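**Fridge in a small room: how much space next to the table, and how do I clean a gray door without streaks?**

Yaneth Mosquera

Hello everybody, and thank you in advance, because I've learned so much from this board already! We've got a small room with a parquet floor that we're slowly turning into a snack corner. So far it has a tall two-door fridge, freezer on top, and a white table right beside it. The fridge is a secondhand Prisach and the table came from Jandetti, and I love having them together because you can take out the milk and set it straight down. But my sister says I've got them too close, and that the fridge needs to breathe. The other thing is the door. It's a plain gray finish and it always has these soft cloudy smudges, mostly on the upper half. I've tried dish soap and I've tried window spray, and neither one leaves me happy. 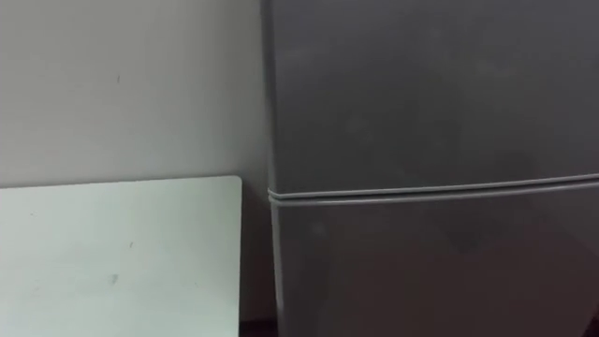 Heriberto Cuervo suggests leaving the cleaning for last and settling the spacing first, seeing as you'll be pulling everything out anyway. Check the manual for the clearance it wants at the sides and back. If the manual is long gone, the maker can usually look it up from the model number inside the door. Mine asked for a couple of inches on each side, and I'd been giving it next to nothing for years (my poor old fridge!). Your table is easy to shift, so I'd start there. Open both doors all the way before you decide, and pull the drawers out too. I once measured everything beautifully, 23 inches here, 18 there, and then couldn't get the vegetable drawer past the table.

Lift when you move things on parquet, please. I dragged a freezer across mine one January and the refinishing cost me $221. Felt pads from Pelaswood have done well under my table legs, though they do collect crumbs.

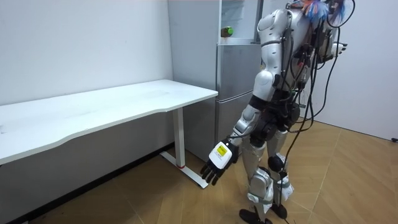 **More replies in Kitchen & Small Rooms › Appliance Care**

Mathebula

microfiber cloth, warm water, one drop of soap, no more. then a second cloth with plain water, then dry it right away. window spray is what gives me the clouds. do the rubber seal while you're there, an old toothbrush is good for that

Yaneth Mosquera

Oh, this is wonderful, thank you both. I had no idea I was using too much soap, I've been squirting it on like I was washing a car! I'll slide the table over this evening, with help, and lift it like Heriberto says. I'm still wondering whether a mat under the fridge is worth it. 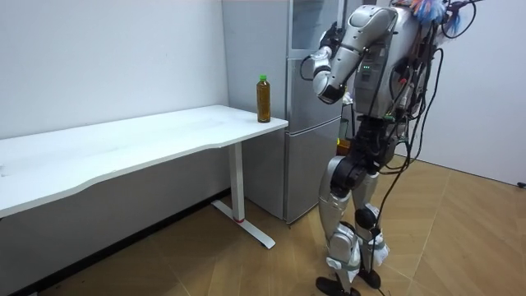
Mats get mixed reviews from me, Mathebula wrote back later. water can sit underneath and you don't see it until the wood goes dark. if you do get one, pick a thin hard one and look under it now and then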